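4. What people meant by "clean-looking"

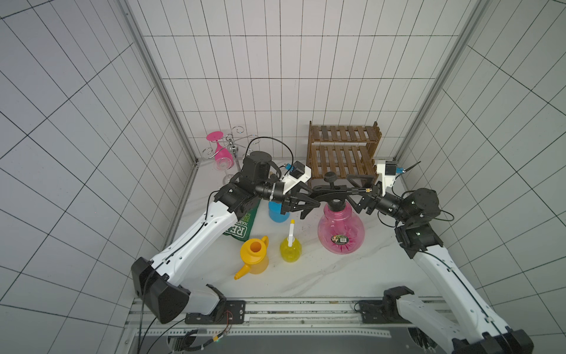
Figure 1. White tiles with dark grout lines and a white marble-patterned tabletop.

I went into this part of the study thinking it would be the easy one. The diaries had come back, the interviews were typed up, and all I had to do was read what people in Birholm and Terbridge had said about their kitchen and bathroom walls and sort it into piles. I'd even bought folders. Then I hit the word "clean-looking", which turned up on page after page and seemed to mean something different each time, and the folders stayed in the drawer for most of August.

A reminder of the material, for anyone who has skipped Section 3 (I would have). We had 306 postal replies from the two towns, and from those we picked 40 households for a longer visit, with tea if it was offered. Everyone filled in the same form about which rooms were tiled, who had chosen the tiles, and what they did to keep them nice. The form had one open question at the end, "Is there anything else you would like to say about your tiles?", which I put in as a courtesy and which became the best thing in the whole project. People wrote up the margins. One reply came with an extra sheet taped to the back.

4.1 The trouble with the lines

Tiles themselves hardly came into it. Ask someone about their tiles and they will talk about grout, and they will do it at length! White tile was by far the favourite in both towns, and almost everybody who had it agreed that the tile looked after itself with a wipe. The gaps between were another matter, and they split our households into two camps that I started calling, in my own notes, the light-liners and the dark-liners.

Light-liners wanted the wall to read as one smooth sheet. They talked about "brightness" and "not breaking it up", and they owned small stiff brushes. Dark-liners, who liked the sort of contrast in Figure 1, told us the opposite: a wall with no lines looked to them like a wall that hadn't been finished. One woman in Terbridge said pale grout made her feel she was being marked out of ten. A man two streets away had gone dark in the bathroom and light in the kitchen, was unhappy with both, and asked me which was right. I said I was only there to listen, and he looked rather let down.

What surprised me was how differently the two camps used our word. For light-liners a clean-looking wall was one with dirt taken off it, recently, by a person. For dark-liners it was a wall with crisp edges and a regular grid, and whether anybody had scrubbed it that week didn't really enter into things. So when both wrote "clean-looking" on the form, they were answering two separate questions, and I had been adding them together in one column. I've since pulled them apart (see the table notes in the appendix), and the totals are a good deal less tidy than the ones I showed at the spring workshop.

4.2 Marble, and things with a marble pattern

The second muddle was over marble. My form had a tick box for "marble or marble-effect", lumped together to save room, and I'd like that box back. People minded very much. Those with a marble-patterned surface were on the whole cheerful about it and told us straight away it was a pattern, often before we had got our coats off. They liked the veins. Several said that veins hide crumbs, which I have now tested in my own kitchen and am inclined to believe.

Where it got interesting was in how a pattern was judged. Hardly anyone complained that a surface was an imitation. The complaints were about repeats. If the same grey squiggle came round again further along, people found it and then couldn't stop seeing it, and a couple in Birholm had moved their bread bin for good so as to cover one up. A surface without an obvious repeat was called "convincing" even by people who knew perfectly well what it was made of. I'd have liked to say more on this, but we weren't set up to measure repeats and I didn't think of it until the visits were nearly over.

White on white came up here too. A pale patterned top against pale tile was described as "calm" by some and "a bit dentist" by others, sometimes within the same marriage. Dark grout was mentioned now and then as the way out of the dentist problem, as it gives the eye somewhere to stop. I can't claim much from a handful of remarks. Still, the people who said it all said it with great confidence.

4.3 What was spent, in money and in elbow

We asked about spending and got fewer answers than I'd hoped for. The highest figure anyone gave us for a single room was 2,000 pounds, fitting included, and it was given in a lowered voice. Plenty of people didn't know, or had inherited the tiles along with the house and felt no need to defend them.

Time was easier to talk about. The diaries ran for 3 weeks and asked only for a tick on any day that the tiles had been cleaned, with a space to say what was used. Most ticks were for a quick wipe. The proper grout sessions came in bursts, usually just ahead of visitors, and I'm afraid a few of them came just ahead of us. Two products had loyal followings: Major, a paste, which was the Birholm choice, and Bonditz, a spray sold mostly in Terbridge. I have no view on which is better. The shops in each town stock one and not the other, and I suspect that explains the loyalty, though neither set of users would thank me for saying so.

Light-liners ticked more days than dark-liners, as you'd guess. They also wrote more in the space provided, and quite a lot of what they wrote was fond. I had gone in expecting to hear about a chore. Some of these people plainly enjoy it, with the radio on and the window open, and they didn't want dark grout recommended to them as a cure. The original coding scheme had "cleaning" filed under "burdens", and I've left it there in the published tables so that the numbers match the earlier report, but I'd ask readers to treat that heading with some suspicion.

4.4 Loose ends

Rented homes are thin in our sample, and tenants can't usually pick their grout, so nothing here should be stretched to cover them. We also never asked about floors. Several people told us about their floors anyway, and those comments are kept in a separate file, along with the taped-on sheet, for whoever would like to take them further. The next section goes back to the bathroom and deals with sealant.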